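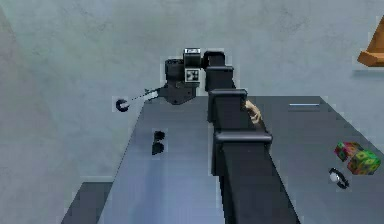
Chapter 7
What Does a Loyalty Card Buy?

Most shops that run a loyalty scheme will tell you it works. Ask how they know and the answers get thin. Members spend more than other customers, they say, and so they do. But people who already spend a lot in a shop have the best reason to join its scheme, and we would expect the same gap if the card did nothing at all.

Take Prindoleck, a chain of 33 garden shops. In April it reported that cardholders spent almost 15 per cent more per visit than everyone else. Bronwyn Ruawai, then a junior buyer, asked what the same people had spent before they signed up. The figures had not been kept.

Goodwin, a smaller rival, did keep them, and its results were a good deal duller. We return to them in section 3.

This chapter looks at how such claims are made and what would be needed to test them. You will need the ideas of sample and comparison group from Chapter 3. Before reading on, write down one scheme you belong to and what you think you would spend without it. Keep the note. Your guess may well be wrong, and we shall use it later.

7.1 Who joins?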